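3.2 Garment Preparation and Conditioning

All garments were drawn from a single production lot of black long-sleeved tops supplied by Turkik. The lot was chosen because the dyer could document the full recipe, including the reactive dye class, the fixation temperature and the number of rinses after dyeing. Retail garments bought one at a time rarely come with this information, and earlier work on color loss in dark cotton has often had to treat the starting dye load as unknown. A total of 1,020 garments were received. Each was given a stitched number on the inside hem in undyed polyester thread, which does not take up loose dye and stays readable through repeated washing.

Garments were removed from their shipping bags and left in the conditioning room overnight before any measurement was made. Folding under pressure during shipping leaves sharp creases, and these creases wear faster than the surrounding cloth during the first few wash cycles. To limit this effect, garments were neither ironed nor stacked after unpacking. Trial measurements on ironed cloth gave slightly higher gloss and lower lightness values, which would have been carried into the baseline.

Baseline color was read at five fixed sites: center chest, center back, left elbow, right cuff and side seam. The side seam reading was taken across the seam itself, with the ridge centered in the opening of the instrument. Readings at this site were less repeatable than at the others, and they are used only in the comparison of edge wear in Section 4.3. At each site the cloth was backed by four layers of the same fabric so that no light passed through to the bench. The instrument was checked against its white tile at the start of each session and again at the midpoint.

3.3 Wash and Dry Protocol

Three detergents were compared. Dosix is a liquid sold for dark clothing and contains a dye transfer inhibitor. Drenine is a general-purpose powder with an oxygen-based bleach. The third treatment was plain water, included to separate the effect of mechanical action from that of the detergent. Doses followed the label for a medium load in soft water. No fabric softener was used at any stage.

Each load held 17 garments and no ballast. Garments were placed in the drum one at a time, right side out, with sleeves left free. Turning garments inside out is widely recommended to consumers, and its effect is treated separately in Section 5. Wash temperature was set to 40 °C and confirmed with a probe in the drum for the first load of each block. Where the probe reading differed from the set point by more than 2 °C, the load was discarded and the machine was serviced before work resumed.

After the final spin, garments assigned to line drying were hung by the hem in still air. Those assigned to tumble drying were run on the low heat setting until the moisture sensor ended the cycle. Lint was collected from the dryer screen after every load, dried to constant weight and recorded. Lint mass is reported per load and cannot be traced to a single garment. It is therefore treated as a supporting measure of fiber loss and is not included in the regression model.

3.4 Handling Between Cycles

Handling between cycles is seldom described in wash studies, although it determines which parts of a garment lie exposed to light and which are held under tension. A dark garment put down without folding takes an irregular shape, with bunched areas and tight folds (Figure 2). Creases set in this way do not fall in the same place from one cycle to the next, so the wear they cause is spread over the cloth and adds to the variation within each site. Folded garments show the opposite pattern, with wear concentrated along a small number of repeated lines.

Half of the garments in each treatment were folded along marked lines after drying. The other half were put down unfolded and kept in that state until the next cycle. Both groups were stored in the same room with the blinds closed. Ceiling lights were switched off outside working hours, and a light meter at bench height recorded exposure through the day.

Color readings at later cycles were made at the same five sites. Before each reading the garment was laid flat and smoothed by hand, without stretching, and left to rest for ten minutes. Sites were found with a card template aligned to the collar and side seam. Shrinkage moved the elbow site slightly toward the shoulder over the course of the trial, and the template was recut once to correct for it. Readings taken before and after the recut were compared on the same garments, and no adjustment to the data was needed.

Color difference was calculated from the baseline of the individual garment and not from a lot average. The analysis used a mixed model with detergent, drying method and storage method as fixed effects, and garment as a random effect. The model was fitted in Lennox with default settings, and residuals were checked by site.

Figure 2. Black long-sleeved garment in the unfolded state.

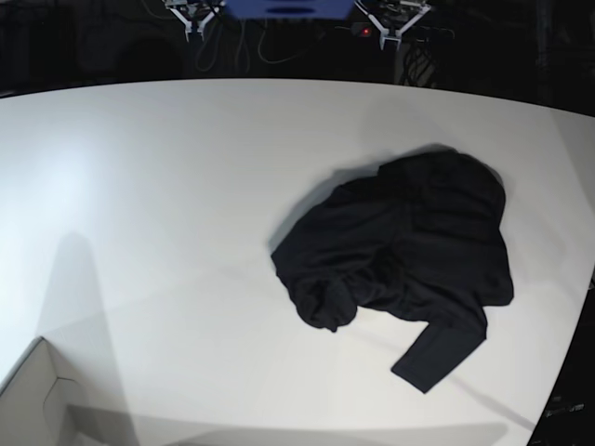
Garments with seam failure or a hole at a measured site were withdrawn at the cycle in which the damage was found. Their earlier readings were kept in the data set.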